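Setting a fruit jelly so that it turns out clean

A jelly fails for one of two reasons: too little gelatine, or gelatine that never dissolved. Both are settled before the mould goes into the fridge. Leaf strength varies between makers, so follow the packet for the ratio and treat the rest as method.

Soak the leaves in cold water until limp, then squeeze them out. Warm 135 ml of the juice, take it off the heat and stir in the leaves. Do not boil.

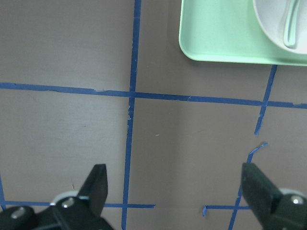

Can fresh pineapple go into a jelly?
Only if it has been cooked first. Raw pineapple, kiwi and papaya contain enzymes that break gelatine down. Tinned fruit is fine.

Add the remaining juice cold, then strain through a fine sieve. Skim off any froth — it sets as a cloudy band.
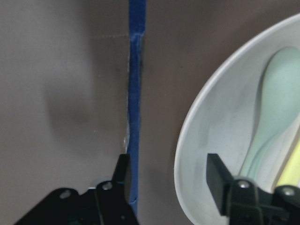
Blue tape on a gray-brown surface.

For layers, chill the first until it holds a fingertip mark but still feels tacky. The next layer should be cool and still liquid. Too warm and the colours bleed; too late and the layers slide apart on the plate. 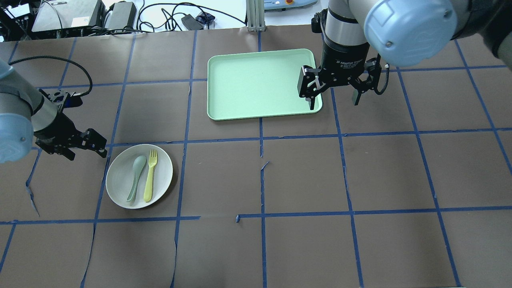

Reading time: 2 min

To unmould, dip the mould in hand-hot water for a few seconds and loosen the rim with a wet finger. Wet the plate as well, so the jelly can be nudged to the centre. A metal mould releases faster than a plastic one. 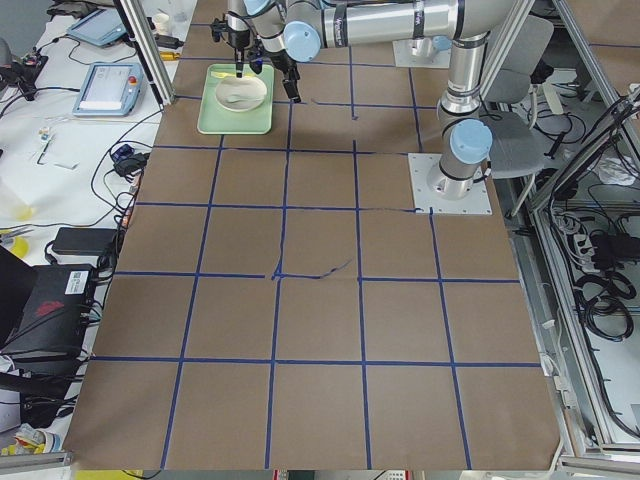
The table, papered and taped into squares.

Keep covered in the fridge. Do not freeze; the gel weeps on thawing.

Updated 2020-07-05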